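Cirkis 209 open-top storage bin

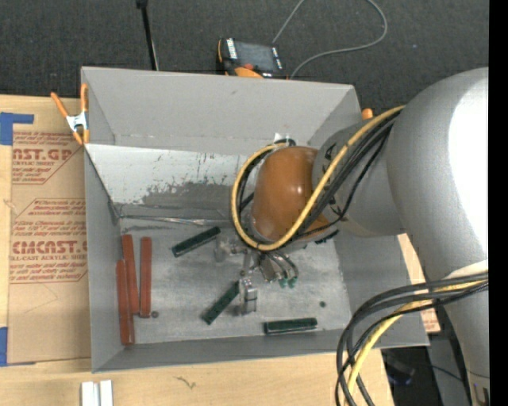

Grey open-topped bin on a wooden tabletop.

The Cirkis 209 is the middle size in the open-top range from Pornine. It is sold for workshops, stockrooms and garages where small parts need to be reached by hand all day. It went on general sale on July 24, 2021 and replaces the older Bastos bin, which has been withdrawn.

The front wall is lower than the back, so you can get at the contents without lifting the bin down from a shelf. The back wall slopes outwards at the top.

The 209 is moulded in one piece from grey polypropylene. It has no lid and no lid is planned. The floor is flat inside, and a dustpan brush will clear it. Expect the inside to mark with use, particularly if you keep metal in it. Scratches and scuffs do not affect the strength of the bin and are not covered by the guarantee.

Wash it with warm water and washing-up liquid. Avoid solvents and wire wool. Do not leave it next to a heater – the walls can bow and will not go back to shape.

Bins are sold singly or in packs of 3. Trade buyers ordering 1,000 or more should ask for a separate quote, as these go out on pallets direct from the Drurnari warehouse. Smaller orders are sent by ordinary courier. Deliveries in August may take a few days longer because of the summer shutdown.

The guarantee runs for 2 years from delivery and covers splits and moulding faults. Keep your delivery note. Dividers and label holders made for the Bastos bin do not fit the 209.

14 shares
3 comments

benchend
Had the old Bastos ones for years. These are stiffer in the walls but I do miss the label holder. Any chance of one for the 209?

Marlow_stores
Bought a pack for fixings and offcuts. Low front is handy. Ours scratched up in the first week, no complaints otherwise.

tinshed
Do they nest when empty? Can't see it mentioned – short of room here.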